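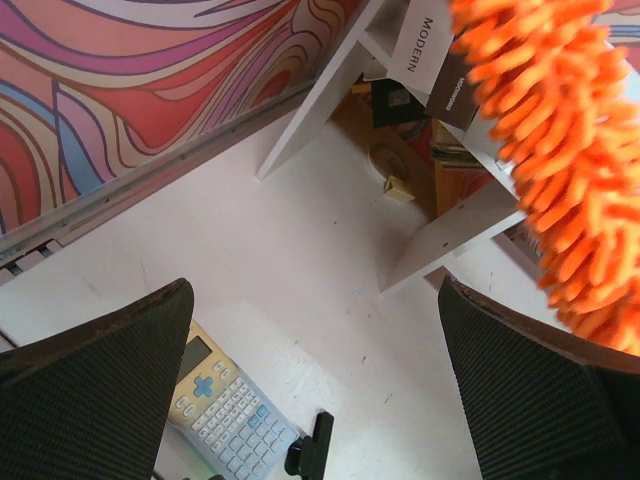 Rovis 项目进展报告:夹爪、相机、控制器对比(10月)

致:Gobnait Mac Mathúna
抄送:采购、实验室全体

先说结论,细节在后面,赶时间的话看这一段就够:
指尖建议定 Folto 那套带细纹的。Korletey 的软垫指尖留着当备件,不再追加。控制器换 Stasgate,旧的那套退到备用机上。腕部相机保留,固定相机也保留,两路都要,理由见第三节。钱还够,但线材超了一点。延期一周左右,主要卡在标定上。

一、这个月做了什么

上次报告之后手头的事情基本就三件:换指尖,换控制器,把掸灰这个任务从头到尾跑通。前两件做完了,第三件做完大半。

掸灰任务再交代一下,上次会上有人问为什么不挑个简单的。简单的(抓方块、放方块)夏天都做过,Korletey 和 Folto 在那上面拉不开差距,两家都好看,分数几乎贴着,报告写出来没有用处。掸子不一样。柄细,头大,重心在夹持点外面很远,一挥就有力矩,指尖稍微打滑角度就偏了,偏了就扫到不该扫的东西。正好是我们想知道的。另外掸头是软的,橙色绒条,碰到架子会变形,位置控制和力控制的差别一下就出来。

台面布置按方案走:后面白色桌面架,旁边绿色收纳架,架上有书,格子里有纸和小册子,前面空地上放几样零碎。零碎的位置每次重新摆,架子和收纳架不动。双臂,都从台面前沿伸进来。掸子目前归右臂拿,左臂的活儿是挪东西,下一阶段才算正式加进来。

总量:本月记录到的有效试次 2125 次。原计划是 3000,没到。差的那部分主要是换控制器那几天停机,加上标定返工,没有别的原因。这个数是剔除过的,急停的、丢帧的、人碰到台子的都没算。

二、指尖对比

Korletey(软垫)
优点:上手快,装上就能抓,对零碎友好。计算器、胶带圈这类扁的,贴着桌面也能带起来,软垫会自己找角度。操作员都喜欢它,手感宽容。
缺点:掸子。夹住的时候没有问题,停着也没有问题,一横扫就在指间慢慢转。转得不快,一趟看不出来,连着几趟下来掸头就歪了,末端位姿还是对的,掸头已经不在你以为的地方。后处理很烦,因为关节数据里看不到这个偏转,只能从图像里找。
还有一个,软垫会沾绒。掸子掉毛,毛粘在垫子上,粘多了更滑。擦一下就好,可是要记得擦。
耐久:没做完。现在这副垫子边上有点起翘,还能用。厂家那边回邮件说可以寄改进版,没给日期。

Folto(硬指,带细横纹,圆头)
优点:夹细柄稳。同样的横扫动作,掸子基本不转,偶尔转一点也是在起手那一下,之后就咬住了。绒毛卡在纹路里不影响摩擦,至少我们没测出来。
缺点:扁东西费劲。圆头下不到缝里,抓桌上的计算器要先推到一个能夹侧边的朝向,操作员多花一个动作。书脊也有压痕的顾虑,夹持力要调低,调低之后又担心滑,来回试了好几轮才找到现在的值。
另外颜色深,指尖在腕部相机里占了两个下角,欠曝的时候和黑色的小工具混在一起。做分割的同事抱怨过。解决办法是给指尖单独做遮罩,反正它在画面里的位置变化有规律,开合度一对就能算出来。已经写好了,在合并。

打分表放附件,这里只说方向:掸灰类任务 Folto 明显好,零碎类任务 Korletey 略好,混合任务 Folto 好一些。我们后面的任务里长柄工具占多数(掸子、刷子、夹子都在清单上),所以选 Folto。如果项目方向改成以收纳零碎为主,这个结论要重看,请提前说。

有一点要承认:两副指尖不是同一批操作员在同样的时间测的。Korletey 先测,大家那时候还不熟掸子。后来让熟手回去补了一部分 Korletey 的试次,差距缩小,方向没变。补测数量偏少,我会在附件里标清楚,免得以后有人引用的时候只看总表。

三、相机

两路:腕部一个小相机,工作区旁边一个固定相机。月中试过只留固定那路,想省带宽,也想省一根线。结果不行。

原因很具体。掸子一举起来,竖着往上走,从架子和绿色收纳架中间过去,固定视角里掸头上半截直接出画了,剩下的又挡着后面。这时候掸头有没有碰到书、碰到了多深,固定相机给不了。腕部能看到一部分,虽然掸头离得太近,发糊,绒条的边缘不清楚,可是它和架板的相对关系是有的。
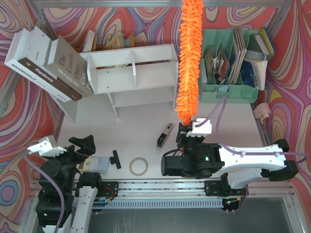
反过来只留腕部也不行,试了半天就放弃。近处物体占画面太多,另一条臂在哪里完全不知道,双臂一起动的时候操作员心里发虚,速度自动就慢下来了。固定视角对人也有用,不只是给模型看的,这一点之前低估了。

所以两路都留。带宽的问题用降帧解决:固定相机降到每秒 25 帧,腕部维持原来的设置。降帧以后丢帧基本消失,存储也松快了。有人担心横扫动作快了会不会拖影,看了一批,可以接受,掸头本来就是一团绒,糊一点影响不大。刷子类的硬工具以后要重新看。

曝光还没有完全解决。白架子白桌面,自动曝光会往下压,深色的东西(指尖、黑色工具)就沉下去。桌面上还有一块反光,灯的位置挪过,挪到哪反光就跟到哪。现在锁了手动曝光,腕部和固定各一个值,写在配置里。不要改!上周有人顺手点了自动,一个下午的数据亮度跳来跳去,能救,但是浪费时间。配置文件已经设成只读。

背景的墙纸花纹重,对角点检测有干扰,标定板放靠近墙的位置时误检多。改成标定时只用桌面中间的区域,靠墙的点丢掉。精度损失可以忽略,已经和做标定的人对过。

标定返工的事:右臂腕部支架的螺丝松过一次,相机角度变了,没有立刻发现。发现之后受影响的那批重新标,重新算外参,能挽回的都挽回了。现在每天开工前加一个检查,让右臂走到固定姿态拍一张,和参考图叠一下,对不上就停。很土的办法,管用。左臂同样做。

四、控制器

旧控制器的毛病老生常谈:延迟时高时低。平均值其实不难看,难看的是抖动。操作员往下压一点点掸子去够架板,手上动作是连续的,臂上是一顿一顿,掸头一弹,书就晃。之前一直以为是操作员手生,换了熟手也一样,才去看日志。

Stasgate 换上以后抖动小很多,手感马上不同。压架板这个动作的失败明显减少,急停次数也下来了。急停具体数字在附件,这里不抄了,抄错过一次。

安装比预想的麻烦。它的接口定义和旧的不一样,线要重做,右侧那一组电机的线长度也不够,重新走过一遍。现在紫色那路线从腕部支架出来,沿着上臂走,中间留了余量,大范围动作的时候不会扯。余量留多了会挂到收纳架,所以又收短了一点。这个来回折腾了两次,线材超支就是这么来的。

固件升级过一次,升级之后夹爪开合的零点变了,所有开合度数据要加一个偏移。已在数据转换脚本里处理,升级前后的数据分开标记。下游用数据的同事请一定用新版脚本,旧脚本读出来的夹爪会一直显示半开。

导轨:两条臂的安装座都在前沿的导轨上,位置可调。这个月没有动过,打算一直不动到这轮结束。有人建议把左臂往中间挪,好够到收纳架前面的浅格。先不挪。挪一次全部重标,现在经不起。

旧控制器没有扔,装在备用机上,给新来的同学练手用。

五、操作员和流程

稳定的操作员有 8 个,排班轮着来。掸灰任务比抓放累,举着不动的时间长,连续做下去质量会掉,从成功率曲线上看得很清楚,后半段塌下去。现在缩短了每班时长,中间换零碎任务穿插。总产量没受影响,返工少了。

操作说明改了一版,主要加了这些:
掸子夹柄的下端,不要夹到绒。夹到绒的试次一律作废。
起手先竖直抬起,再横移。从架子前面直接拖过去会带倒书。
架上的书不要求扫到,扫架板就行,碰到书不算失败,碰倒算。
零碎挪动之后放回空地,放哪里都行,不要叠在计算器上。
每次开始前看一眼指尖,有毛就擦。

最后一条对 Folto 意义不大,但是还是留着,养成习惯,以后换指尖不用重教。

标注那边跟得上。成功/失败的判定规则改过一次(就是上面“碰倒才算”这条),改之前的试次重新判了一遍,统计都按新规则。月初那份口头汇报里的成功率是旧规则,请以本报告附件为准,不要混用。

六、经费

硬件大头都付了。Folto 指尖按试用价走的,正式采购要重新报价,报价单还在等。Stasgate 全款付清。Korletey 剩余款项按合同是验收后付,我们的建议是按备件数量验收,不再追加,这个需要您点头,合同上有一句话写得含糊,法务在看。
线材和接头超出预算,从耗材里挪。耗材这边掸子、纸制品之类花得不多,有余量。
掸子要补货。掉毛,用旧的和新的表现不一样,打算固定周期更换,并且把更换记录进元数据。之前没有记,算是教训。

七、没做完的

左臂参与。脚本有了,单独跑过,双臂协同的正式试次还没开始。难点在时序:右臂举着掸子等左臂挪东西,等的时候掸子会慢慢下沉一点,位置保持的增益要再调。Stasgate 支持人员说可以单独设,还没试。
Korletey 改进版垫子。来了就测,不来就不等。
耐久测试。两副指尖都欠着。
收纳架的任务定义。前面的浅格、后面的高格,哪些算目标位置,纸张歪到什么程度算放好,内部有分歧。倾向先只做浅格,高格里插薄册子太难,书页会卷。等您这边意见。

八、风险

最大的是标定。螺丝再松一次,再返工一次,时间就真的不够了。螺丝胶已经点了,每天检查也在做,剩下的就是盯着。
其次是操作员流动,有人要准备考试,排班会空。正在找人补。
供货,Folto 的交期不确定。手里有一副备用,坏一副还能撑,两副都坏就得临时换回 Korletey,数据会混。

九、下个月

把差的试次补上,同时开始双臂。补数优先用 Folto 加 Stasgate 的组合,不再往 Korletey 上加量。
双臂先从最简单的来:左臂把挡在架子前面的东西拿开,右臂扫。顺序固定,位置随机。跑稳了再放开顺序。
刷子类工具进场,届时重看固定相机的帧率。
数据包照旧交付,格式不变,多一个字段记指尖型号,一个字段记掸子批次,还有固件版本。说明文档跟着更新,旧字段名保留,不用改读取代吗。

需要您决定的事情,集中列一下:
指尖定 Folto,是否同意。
Korletey 按备件验收,是否同意。
收纳架任务先做浅格,是否同意。
延期一周,是否影响您那边对外的时间表。

周一之前有回复最好,报价和排班都等着这个。附件里打分表第二页的列名有一处写反了(“滑动”和“脱落”),来不及重新导出,数据本身是对的,看的时候对调一下。新的导出后直接覆盖共享目录里那份。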